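Marquez (despacho de abogados)

Marquez es un despacho de abogados con sede en la ciudad de Husstead, dedicado a las reclamaciones por accidentes de trabajo y a la defensa de trabajadores despedidos. Fue fundado por la abogada Kartini Manurung junto con 2 colegas que venían del departamento jurídico de un sindicato. En la actualidad trabajan en él 8 abogados.

Historia

El despacho abrió en el mes de agosto en un local alquilado de la calle Padow. Durante los primeros años aceptó casi solamente casos de la industria conservera, donde eran frecuentes las lesiones de mano y de espalda. Más tarde se amplió a los sectores del transporte y de la limpieza. El nombre procede del antiguo propietario del edificio, y ninguno de los socios lleva este apellido.

Caso Kukby

El asunto más conocido del despacho es la demanda colectiva contra la empresa de almacenaje Kukby, presentada en nombre de 63 empleados. Los demandantes pedían el pago de las horas nocturnas y una indemnización por la falta de equipos de protección. La empresa sostenía que el plazo de 90 días para reclamar ya había pasado. El tribunal rechazó este argumento y las partes firmaron un acuerdo el 2022-03-08. La cantidad pagada no se hizo pública.

Actividad

Además de los juicios, el despacho ofrece una consulta gratuita – solo con cita previa – para personas que no pueden pagar un abogado. Manurung dirige esta consulta y ha escrito varios artículos sobre la prueba médica en los procesos laborales.
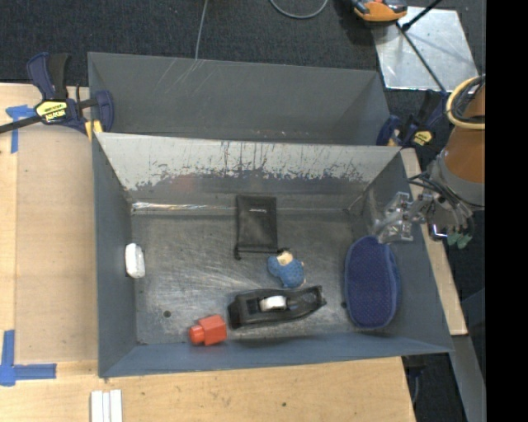
Los artículos se publicaron primero en el boletín del colegio de abogados de Husstead y después se reunieron en un cuaderno, que se entrega a los clientes en la primera visita.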